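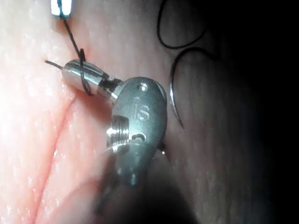

Artist Naheed Malik will open a new exhibition on failing groundwater, "Clumimum," at the Mivmont gallery this March. The show brings together 19 works made from old well pipe, field notes and sound recordings collected across the Londura valley, where household wells have been going dry faster than owners can pay to deepen them. Each work has a short title cut into bare metal in small lowercase letters, shallow and pale. Visitors will need to stand close to read them. There are no wall labels.

The main work, "Depth to Water," fills the east room. It is a set of steel pipes hung from the ceiling, each one cut to match the drop in a single well at a scale of one inch to 10 feet. Malik drew the lengths from a list of 888 private wells kept by residents. She chose the ones whose owners agreed to talk to her, and their voices play from small speakers set inside the pipes.
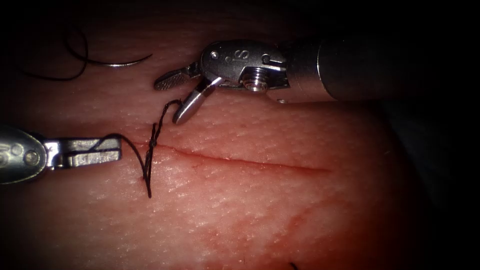 "Most people I met could tell me the month their pump started pulling air," Malik said. "They remembered what they were cooking, or who was in the shower. I wanted those details in the room with the numbers."

Malik grew up in the valley and returned to it three years ago after a long stretch of teaching printmaking. Her earlier shows were mostly works on paper. A group of those prints will hang in the hallway, including a series made by pressing damp sheets against cracked canal walls.

The exhibition also asks visitors to act. A table near the exit will hold postcards addressed to the valley water board, which is due to vote this spring on whether new farm wells over 300 feet deep should need a public hearing. The cards are blank on the message side. Malik and the gallery are not supplying any wording - people can write for or against the rule, and the gallery will pay the postage.

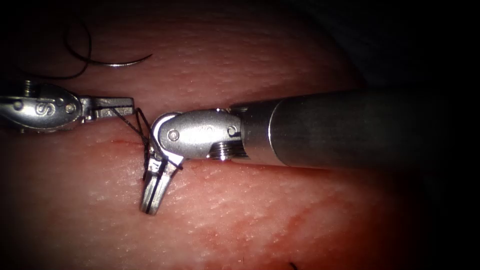
"We have shown work about the valley before, and people looked at it and went home," said Danish Cheema, the gallery's director. "Naheed wanted the vote to be part of the show from the first meeting we had."

A public talk with Malik and Cheema will be held at Fu Hall, next door to the gallery, on the Friday after the opening at 7 p.m. Seating is limited to 100. Admission to both the talk and the exhibition is free, and the talk will be recorded for people who can't attend.

Well owners who would like their records added to the list can bring a copy of the driller's report to the front desk during gallery hours. Originals will be scanned and handed back the same day.

Press previews and interviews with the artist can be arranged through the Mivmont front office.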